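May 6, 2026
Wisarport, kitchen bench

Spent today turning the house rules for the oven task into something a second person could follow. Until now they were half in Atex (as free text in the session notes) and half in my head. Stirkudgate wants the written version attached to the data when we hand over the first 700 episodes, and they sent back version 2 of their intake sheet with more questions than the last one.

Terms, so we stop mixing them up:

- Task: move the pastry between oven rack and plate. Both directions have their own task code in Atex. Do not put both under one code with a comment.
- Episode: from fingers leaving rest to fingers back at rest.
- Reset: everything a person does between episodes.
- Session: all episodes between one bench check and the next.

### Bench check

Do this at the start of a session and again after any break longer than 20 minutes.

1. Oven unplugged at the wall, plug lying where both people can see it. We never run this task with power to the oven, including "just to have the light on."
2. Door moved through its full travel by hand with the arm parked. It should stay down by itself. If it creeps, stop and write it up.
3. Rack seated on its supports. Push it with one finger at the front, left and right.
4. Plate clear of the oven body with room for the fingers to come down beside it.
5. Counter wiped, then dried with the lint-free cloth. A damp counter changes the glare a lot.
6. E-stop pressed and released once, with someone watching the arm status change on the screen. Reaching over to confirm that the button exists is not a test.
7. Stills saved from both views before the first episode.

Item 6 was missing from the old sheet. It was always done, as far as I know, but it was never logged, and Stirkudgate's sheet asks for the log.

### Who may be inside the line

The tape line around Gosling stays as it is. The old wording was "no hands inside while the arm is moving." That leaves out the case where the arm is standing still and still under control, which is when most of us reach in to straighten the plate. New wording: no hands inside unless the arm is in hold and the operator has said "hold" out loud and the other person has repeated it. Same word every time. I heard "ok," "go ahead" and a nod today, all in one session, and one of those was me.

Speed limit near the open door stays at the reduced setting. The door is the most likely thing to get hit from above, and it's a long lever. If the arm touches the door with enough force to move it, the episode is ended and marked as contact even when the pastry gets where it was going.

### Stills

Stills go into the session folder in the order the tool exports them, so don't read time order from them.
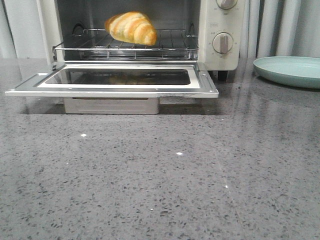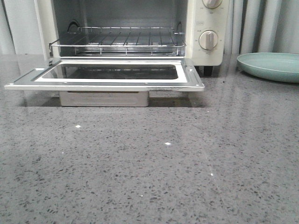
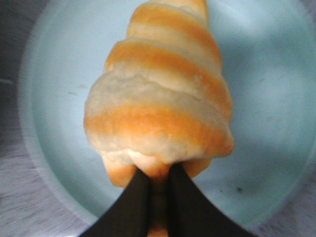
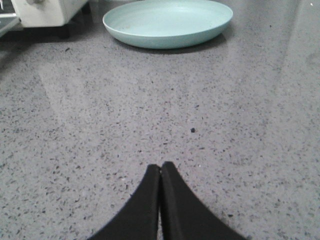
Oven task, pastry and plate. First two are the fixed view with the door down, last two are the wrist view.

### Labeling

Went through 158 episodes in the review tab to see where labels disagree. Most of the trouble comes from three places.

**Grasp.** One of us was marking "grasp" when the fingers first touch, the other when they have closed. Rule from now on: closed on the pastry and the pastry moving with the fingers. A touch that doesn't end in a hold is "attempt." Pinching it by the narrow end is allowed and is not an error, as in the third still. Mark where it was held (narrow end, middle, wide end), and leave "good grasp / bad grasp" out of it. If it drops, that gets its own label.

**Place.** Released, and resting without support from the fingers. Rack or plate, all of it inside the rim or the rack frame. Overhang counts as "partial." We had been using "partial" for slow placements too, which makes the label useless. I'll fix the ones I marked that way.

**End state.** Fingers closed or nearly closed, nothing held, clear of the plate. If the operator stops early with the arm still above the plate, the episode is kept but flagged "no return." Don't trim the recording to make it look finished. I found a few like that under my own login from last November and have put the raw files back.

### Crumbs and specks

This needs a rule because it eats review time. The stone is full of dark and light flecks, and from the wrist view a crumb and a fleck look much the same. In the last still there is a dark round dot above the fingers that is larger than the pattern near it. I can't tell from the still what it is. It went into the log as "unidentified speck, counter," and I think that's the right way to write it.

Rule: if you can see it during reset, wipe it. If you only see it in review, note it as above and leave the episode in. Don't write "crumb" unless you picked it up. Marks on the plate get handled the same way. Swap the plate at the next bench check, never in the middle of a session, and enter the swap in Atex.

### Wording in descriptions

Two annotators called the pastry two different names, and one changed names halfway through an episode. Use "pastry" in the task text. Shape words are fine in the free description if you need them. Same for the plate color: the views don't agree with each other, it comes out greener in one and bluer in another. Write "plate." Nobody should be correcting white balance on exported files to get them to match.

### Camera rules

- Fixed view: the rack opening and the plate both need to be in the picture. Cropping at the top of the oven is accepted. Cropping at the side of the plate is accepted as long as the center of the plate shows. This last part is looser than what I wanted, but a wider view makes the rack rods too fine to use.
- Wrist view: the fingertips must show at the bottom. If they don't, the mount has slipped and the session stops until it has been put back and checked against the reference still.
- Exposure locked before the first episode. Not touched again, even when the light on the counter shifts.

### Open

- The intake sheet asks for a "maximum grip force." We set a closing width and a current limit, we don't measure force at the tips. I wrote exactly that in the box and left the number blank. Don't fill it in from the datasheet.
- They also want to know how long a pastry may be used before it's replaced. We have no rule. Proposal: replace when it leaves flakes on the counter in back-to-back resets, or at the end of the day, and log it either way. Needs a yes from whoever runs the next session.
- The E-stop test has no field in Atex yet. Use the session note, first line, until there is one.
- Old sheet is still taped to the side of the rack by the door. Take it down when the new one is printed.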